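The Veserwood Letter » Getting Away » How long should a weekend be?

Every January the same message lands in our inbox, worded slightly differently each time. It asks whether two nights is enough. The place changes, the question doesn't, and for years we have replied with some version of "it depends", which has pleased no one and sold very few beds.

So we asked Þröstur Hafþórsson, who has been planning short breaks for Plukura since the days when people rang up to ask for them, and who has firm opinions on the matter. His answer was three nights, or one. Two, he says, is the worst number going. You spend the first evening looking for somewhere to eat, the whole of the next day trying to do everything, and the last morning sitting on a suitcase.

We thought this was a bit harsh and went to Dronasov to test it. Dronasov is a small harbour town with a good market, a bad museum and a hill that everybody tells you to climb. The train takes 90 minutes from the airport, and the last one leaves earlier than you would like. We gave it two nights, out of stubbornness.

The first evening went exactly as foretold. We walked past the same fish restaurant three times because one of us was sure there would be a better one round the corner. There was a shop selling buckets round the corner. By the time we went back, the kitchen had closed and we had crisps in the room, which had a very nice view of the crisps machine.

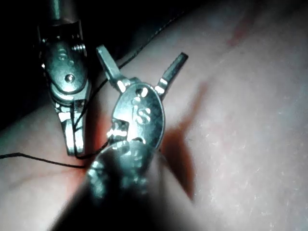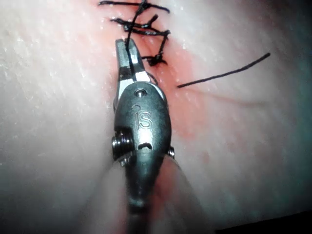

Metal jaws at close quarters. In the second picture they are holding a black thread.

The full day was better. The market opens at seven and is at its best before nine, when the stallholders are still in the mood to let you try the cheese. The hill has 286 steps up the front and a gentle path up the back, and the signs only mention the steps. From the top you can see the harbour, the other hill, and the people coming up the gentle path looking fresh and pleased with themselves.

We had planned the museum for the afternoon, the boat at four and the old baths after that. We managed the boat. It goes round the headland and comes back again, and the man at the wheel does a commentary that seems to be mostly about his brother-in-law. Well worth it, and bring a jumper even in summer.

On the last morning we sat on our suitcases. Þröstur has been told and was gracious about it, in a message consisting of the single word "three".

A few practical notes if you fancy going. Stay on the harbour side, where the rooms are smaller but you can walk to everything. The Choi guesthouse is the one we would go back to: it has a proper breakfast, thick curtains and a landlady who will tell you which restaurant to go to if only you think to ask her. The 331 bus goes from the station to the front door, more or less, though it takes the scenic route and stops for a while at the top of the town while the driver has his coffee. Spring and early autumn are quieter than high summer, and the baths are shut for most of the winter.

If you do only have two nights, our advice is to pick one thing for the full day and book both dinners before you leave home. With one night, skip the hill. With three, you may even get to the museum - there is a room of anchors on the ground floor, and we are told there are more upstairs.

Next month: packing for a place where it rains sideways.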